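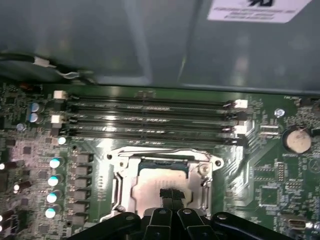
Second Life: what happens to old office computers in Grordale?

Our group wanted to find out where desktop computers go when an office is finished with them, and we had a brilliant time doing it! We sent a short questionnaire to 100 households and small firms in Grordale, and 88 came back, far more than we had dared hope for.

The biggest surprise was cupboards. So many people keep a dead computer at home for years (one under a bed, one holding up a fish tank) and the usual worry was old photos and bank letters still on the drive.
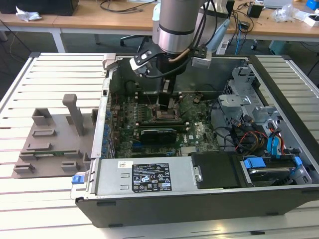 Figure 1. Desktop tower on its side with the side panel off.

Gonçalo Henriques did our interview at Radwan, the repair shop on the market square, and came back with eleven pages of notes. They told him that a machine with a sound board is nearly always worth mending, and that schools are their keenest takers - often for less than the price of a new keyboard.

We then compared two collection schemes, Jurkeo and Nultance. Jurkeo picks up from the door but wants a full van. Nultance takes single items, so it suits families much better.
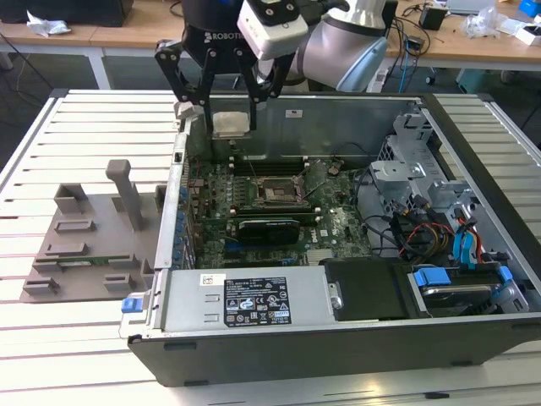 Figure 2. A processor held above the open case, with the socket empty.

Next term we would love to print 300 leaflets on wiping a drive safely, and ask the library to keep a stack by the door from September.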